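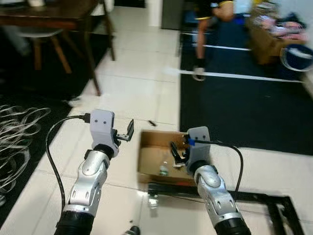 4. Turnaround time and seat load at two regional airports

4.1 Data

The analysis covers scheduled departures from Skallow and Tapley in April, the only full month for which both airports supplied gate records in the same format. Block times were taken from the carrier's schedule file and matched to the gate records by flight number and day. Flights with no match were dropped. Charter and cargo movements were left out, as were flights that diverted or returned to the stand after pushback.

Turnaround is defined as the time between blocks-on and blocks-off at the same stand. Where an aircraft was towed between stands, the two periods were added and the tow itself was excluded. Seat load is the number of boarded passengers divided by seats offered, with infants on laps not counted. The first departure of each day was removed from the sample, as the aircraft had been parked overnight and its turnaround has no meaning in this setting.

After these steps, 300 turnarounds remained. The scheduled turnaround was 30 minutes on all routes except the one to Hudley, where the carrier plans 47 minutes to allow for refueling.

4.2 Model

Delay at departure was split into an inherited part and a local part. The inherited part is the arrival delay less any slack in the planned turnaround, with a floor of zero. The local part is whatever is left. Only the local part enters the regression as the dependent variable. Seat load, the number of checked bags, the use of one or two sets of stairs, and a dummy for each airport are the explanatory variables. Standard errors are clustered by aircraft, so that a slow morning on one tail number does not count as several separate observations.

The tool used to match and clean the records, Skuvineo, assigns a delay code to each flight from free-text remarks entered by the ground handler. The codes were used as a check on the split and did not enter the model. Remarks were often short or missing on late evening flights, and the share of uncoded delays is higher there.

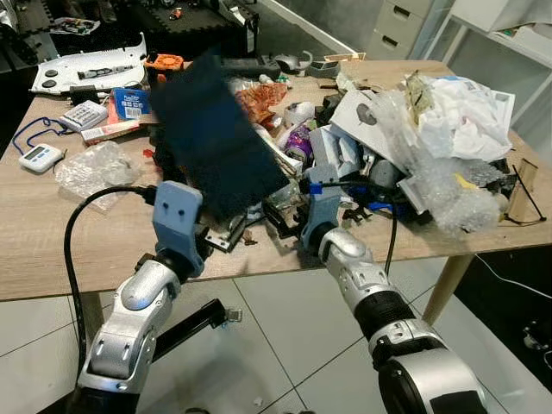 Figure 4. Two robotic arms at a cluttered wooden table.

4.3 Results

Seat load has a positive effect on local delay at both airports, but the effect is small below three-quarters full and rises sharply above that level. A linear term alone fits poorly. Adding a squared term improves the fit and leaves the other coefficients nearly unchanged.

The number of checked bags is significant at Tapley only. Bags there are carried to the stand in a single run, and a late bag holds the whole load. At Skallow the second run is standard practice, and the coefficient cannot be told apart from zero.

Boarding by two sets of stairs lowers local delay on full flights. On lightly loaded flights it makes no measurable difference, and the cost of the extra staff is then hard to justify on punctuality grounds. The estimate should be read with care, as the second set is withdrawn in high winds, when other handling tasks also slow down.

The Hudley flights were run separately as a robustness check. Their longer planned turnaround absorbs most of the arrival delay, and the inherited part is zero in most cases. Excluding them from the main sample does not change the sign of any coefficient.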